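Irnar College Opens Applications for the Clakard Scholarship

Irnar College students who plan to continue their studies in the next school year can now apply for the Clakard Scholarship. The application is open until the end of August, and the Financial Aid Office asks students to not wait for the last week, when the lines at the front desk become very long.

The scholarship is paid by the Clakard Foundation, which has supported students at Irnar for ten years. This year the foundation will give 50 awards of 2000 dollars each. The money is divided in two equal parts, one for the fall semester and one for the spring. It can be used for tuition, books, bus passes or child care. Students who already receive another grant are also allowed to apply, but they must write the name of the grant on the second page of the form.

To be considered, a student must be registered for at least six credits and must have completed one full semester at the college. Part-time and evening students are welcome. Last year only a small number of evening students sent an application, and the foundation has said that it would like to see more of them. There is no minimum age and no maximum age.

The application has a short form, one letter from an instructor or employer, and an essay of one page. The essay question for this year is: "Describe a moment when you had to ask for help, and what you did with it." Essays can be typed or written by hand. The readers do not take away points for small mistakes in grammar - they are more interested in what the student has to say.

Two help sessions for the essay will be held in the Rusu Building, in the large classroom next to the library. Both sessions start at 5:30 p.m. and take 90 minutes. Tutors from the Writing Center will read drafts and give comments. Please bring a printed copy if you can, as the printer in this building is often out of service. Students who cannot come may leave a draft at the Writing Center desk and pick it up with comments after two working days.

Completed applications can be brought to the Financial Aid Office or uploaded through Clumever, the student portal. After you upload, you should receive a confirmation message in your college email. If the message does not come by the next morning, please contact the office, so that the application is not lost. In the spring, several students had this problem when their file was over 10 megabytes. A scanned letter can be made smaller at any computer in the library, and the staff there will show you how.

The results will be sent by email before the fall semester begins. Students who are selected will be invited with their families to a breakfast in the main hall, where they can meet members of the foundation. The breakfast is free, but a reply is necessary for the kitchen. Students who are not selected will stay on a waiting list until the middle of the semester, and they do not have to do anything for this.

Questions about the form or the credits can be asked at the Financial Aid Office, first floor, from 9 a.m. to 4 p.m. The office is closed during the lunch hour.
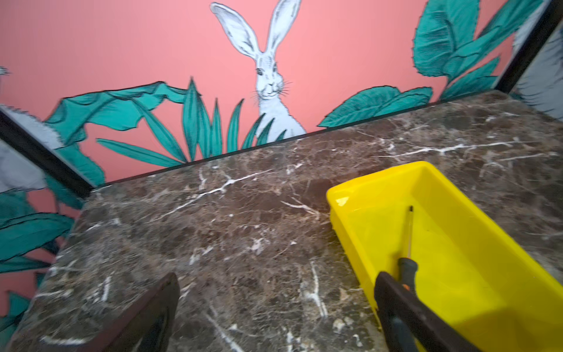
Also in Campus News

Library hours change for the summer. The library will close at 7 p.m. until the start of the fall semester. The quiet study room on the second floor stays open one hour longer - students need their college card to enter. Books can be returned at any time in the box beside the main door.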